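VÖRÖS, FERENC, millwright, ferry owner, churchwarden, and magistrate of Loltport, son of a wheelwright of the same name and his second wife; b. at Alham, where he was baptized in March 1702; m. first, in 1729, Anna Thongdee, by whom he had six children, and secondly, in 1751, the widow of a cooper; d. at Loltport in 1768 and was buried in the north yard of the parish church.

Nothing is recorded of Vörös's schooling. He signed his name in a clear hand from 1721 onward, and the surviving account books are in his own writing until 1760, when a clerk's hand replaces it. He was bound to a millwright at Alham at the age of 14 and served the full term of seven years. By 1725 he had moved downriver to Loltport, then a landing with a church, a salt store, and a few rows of houses. The town roll of that year lists him as a lodger in the house of Pieter Thongdee, a grain dealer whose daughter he later married.

His first contract in his own name was for the repair of the lower mill at Skellgate. The agreement, signed in 1727, called for a new wheel, a new sluice gate, and the resetting of both pairs of stones, at a price of 174 crowns, payable in two parts. The second part was withheld by the mill's owners on the ground that the sluice leaked. Vörös brought suit before the river court, which found in his favor in 1728 but allowed the owners to deduct the cost of the caulking. The case was cited in later disputes over millwork in the district and accounts for much of what is known of his early methods. He set his wheel shafts in oak blocks bedded in clay, a practice the owners' witness called old-fashioned.

In 1733 Vörös bought the Skellgate mill outright, together with the right to run a ferry below the weir. The ferry proved to be worth more than the mill. It carried grain, hides, and salt between the two banks, and after the upper bridge was lost in the flood of 1736 it was the only crossing for carts within a day's travel. Tolls were fixed by the town, and Vörös petitioned three times to have them raised. The first two petitions were refused. The third, in 1741, was granted on condition that he keep two boats in service and carry the parish clergy without charge. 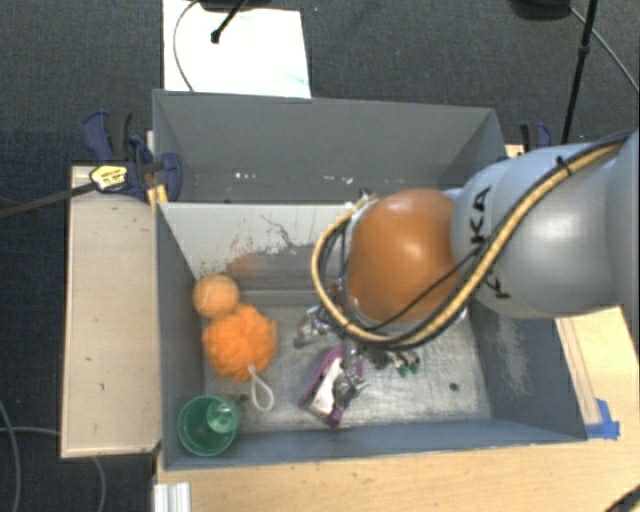 Vol. II, p. 435

Vörös was chosen churchwarden in 1738 and held the office for two terms. During his second term the church roof was relaid and the bell frame replaced, and he supplied the timber for both. An audit of the parish accounts in 1745 noted that he had been both buyer and seller in the matter. He repaid a small sum, and no charge was brought. The incident did not harm his standing for long, as he was named a magistrate of the town in 1747.

As a magistrate he sat mainly on cases of debt, weights and measures, and trespass by livestock. His rulings were short and seldom appealed. He opposed the plan of 1753 to move the market from the church square to the landing, although the change would have favored his ferry, and argued that the ground there was too soft for loaded carts. The market was moved in 1755 and returned to the square after the wet season of 1757.

In his last years Vörös gave over the running of the mill to his eldest son, Matthias, and the ferry to a son-in-law. A quarrel between the two men over the use of the landing stage led to the division of the property in 1764. Vörös's will, proved in the year of his death, confirmed the division and left the family house to his widow for her life. The mill stayed with his descendants until 1811. The ferry right lapsed when the stone bridge was opened in 1793.

Earlier accounts gave his birthplace as Loltport and made him the builder of the Skellgate mill. Both errors come from a town history of 1846, whose author confused him with his son. The baptismal entry at Alham and the repair contract of 1727 settle the two points.

MITRA ESFAHANI

Alham parish registers, baptisms, 1698–1715. Loltport town rolls, 1725–68; magistrates' minute books, 1747–62. River court papers, bundle 6, Vörös v. the owners of Skellgate mill. Skellgate mill and ferry account books, 1733–64 (incomplete).

Entry last revised Mar 11, 2024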